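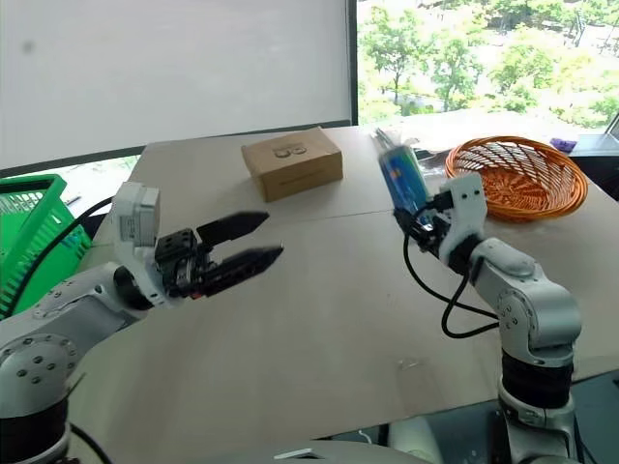
Why does bread have holes in it?

Yeast makes them. Yeast is a tiny living thing that feeds on the sugars in dough and gives off a gas called carbon dioxide.

Search this site Go

Sep 7, 2020
By Marlene Poirier

The gas gets trapped in the stretchy dough – a bit like air in a balloon – and the dough swells up. Baking sets the bread around the bubbles.

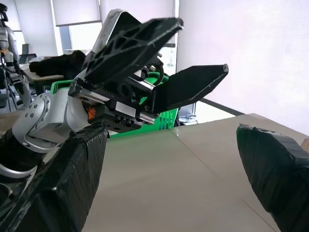 Manee Chantharasri asked whether flatbreads have yeast in them too. Some do and some don't. Those made without it can still puff up, as water in the dough turns to steam.

Dough rises more slowly in a cold kitchen. In July it may need only 2 hours.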